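Mon 9 August
by Trinh Hứa

So I finally swapped the tubes in my hallway for the Dresavlow LED strips, and wow, what a difference! I'd been putting it off since November (the old ballast hummed, but I'd gotten used to it). The driver took me 7 tries to wire, mostly my own fault, and the dimmer still flickers at the very bottom.
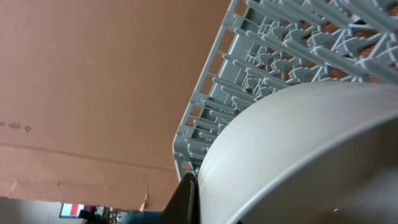
I went with the warm ones in the end, and I'm doing the kitchen next.

Comments

Barros: Which dimmer? Mine flickers too.

Arnow fan: Try a trailing edge one, it fixed mine.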